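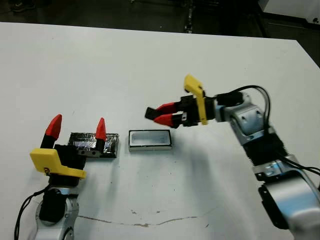
Public money for robot training should pay for the people who do the showing. When Brillstead opened its automation program, the budget set aside 2000 dollars for software and nothing for instructors' time. A good demonstration takes judgment: with two arms facing each other over one small tray, someone must decide which arm waits.

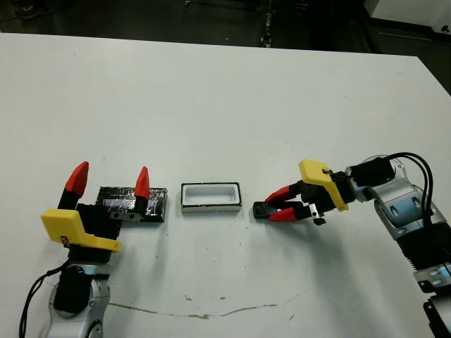
Photo: Brillstead / Menaka Uddin

Our centre asks each trainee to record 300 demonstrations by remote control. Henk Mulder has argued for a higher number. I would favour fewer, reviewed with care.
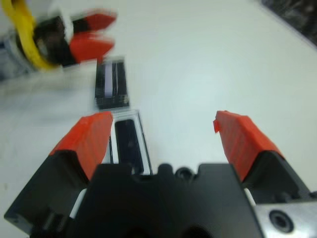 Hesitation on the part of the operator is recorded along with skill, and the machine may learn both.
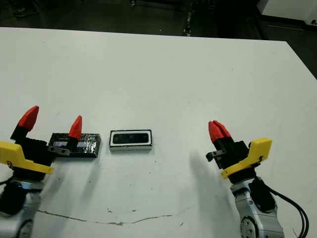

Funding bodies should therefore recognize this labour as skilled work and set a fair wage for it before November.

Waraporn Chaimongkol

Search this site Go
Contact us | © Brillstead | Back to top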